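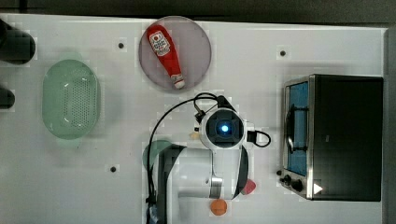
Trudelau Table Kitchen Set

Home > Play and Pretend > Kitchens and Food > Trudelau

Order code: 857
Price: £33.00
Availability: in stock at Drastton, more due in August
Delivery: up to 7 working days

A kitchen for people who have no intention of cooking. The Trudelau Table Kitchen Set is the food, the crockery and the draining basket, sold together in one carton and meant to be spread over whatever table you have. It suits nurseries, waiting rooms, speech therapy corners, and grandparents who were promised a quiet afternoon.

We have been selling bits of this set separately for years, mostly to customers ringing up to ask whether we had "just the banana". We did. Now it comes with friends.

What's in the carton

Plate. Round and translucent, in a pinkish grey that goes with nothing in particular and therefore with everything. It will take a full imaginary dinner or one large item laid diagonally, which is how most of our testers preferred to serve.

Squeeze bottle, red. Ketchup, going by the label, which is white with small red printing. White cap. Supplied empty. Please leave it that way. A child who has met a real ketchup bottle will know what to do with this one, and it's worth having a word beforehand about pointing it at visitors.

Oval basket, pale green. A colander in all but shape, with rows of small holes across the bottom and a slightly raised rim. Wash the fruit in it, drain the fruit in it, carry the fruit to another room and forget about it there. It has also been worn as a hat at the Drastton shop, by more than one member of staff.

Fruit. An orange one and a reddish-pink one, both rounded, plus the banana, which gets its own section further down on grounds of seniority.

Dish. Round, shallow and grey. We listed this as a soup bowl for a while, until a customer pointed out how little soup it would hold. It is now listed as a dish.

Not in the carton

The table. The toaster oven, black with a stainless-steel frame, is also not included, and before you write in, we know. Everybody wants the toaster oven. If you already have one that's past its working life, cut the plug off, take the flex out altogether and check the door and corners for anything sharp before it goes anywhere near a play area. A working oven should stay in the kitchen with the grown-ups.

The banana

The original Fastitz banana, carried over unchanged from the old single-item range. It's a soft one in a matt pale yellow, creased and folded in a way that makes it look as if it has spent some time at the bottom of a school bag. The main part is thick with a blunt, rounded tip, and a shorter lobe sticks out to one side. Half our customers take this for a flap of peel and the other half for a second, less successful banana. We've stopped ruling on it. 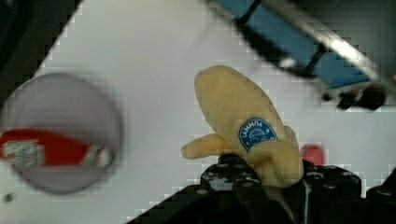
The sticker stays on the front, by popular demand. It's a blue oval with a thin white border, white lettering round the top and a little line-drawn emblem underneath, and we did once trial a plain version without it. Sales were poor. Children apparently won't believe in a banana that hasn't been through a supermarket. Stickers do come off in the end, usually with the help of a thumbnail and a long car journey, and we sell replacements in sheets of 33 for anyone running a nursery or a very strict greengrocer's.

Being soft, the banana can be grabbed at the bottom, the top or round the middle and will go back to more or less its own shape afterwards. That makes it the piece we suggest starting with for small hands, stiff hands, or anybody practising picking up and putting down. It also makes it the piece most often thrown. Do what you can.

Setting it out

There's no right way, though Pieter Verstraete, who put the set together for us, has views. He likes a plain white table so that the colours stand out, the plate towards the back, the basket off to the left and the fruit near the front where it can be reached. He also likes the bottle put back on the plate between games. In our experience it's under the sofa between games.

A few things to try:

Sorting: fruit in the basket, everything else out of it.
Laying up: plate first, then whatever the diner has ordered, then the long wait for service.
Fetching: ask for something by colour, and accept what you're brought.
Shopkeeping: the sticker helps here.

Cleaning

Plate, dish, basket and bottle wash by hand in warm soapy water. Take the cap off the bottle and dry both parts apart. The round fruit can be wiped over with a damp cloth.

The banana should be sponged and left somewhere airy overnight. Don't put it in the dishwasher. Don't put it in the tumble dryer either – we have a photograph of the result pinned up in the stockroom and it has upset people.

Details

Maker: Trudelau
Banana and stickers: Fastitz
Sold by: Goossens, Drastton
Carton weight: 857 g
Banana on its own: order code 193, see Single Foods
Suitable from: 3 years, the sticker being small and children being children
Batteries: none, and no noises of any kind except those you supply

Questions we get

Can I buy a second basket?
Yes, ask at the counter or add a note to your order. We can't promise the same green. It shifts a bit between batches, and the supplier describes all of them as "pale".

Will the bottle squirt water?
It will. We'd hoped you wouldn't ask.

Does the plate go in the microwave?
No. Nor does anything you might put on it.

Is there a knife for the fruit?
There was, in the first version. The fruit doesn't come apart, so all it led to was disappointment and one complaint about false advertising. Have a look at our cutting sets if slicing is the main attraction.

My child has become attached to the banana and won't sleep without it. Is that normal?
It's common enough that we keep spares. Order two, swap them on washing days and don't let on.

Returns

Unused sets can come back to Goossens in the original carton. Used sets can come back if something is faulty. Please check that all the pieces are in there before you post it, and that nothing extra is – we are still holding a spoon and a left mitten for whoever sent theirs in.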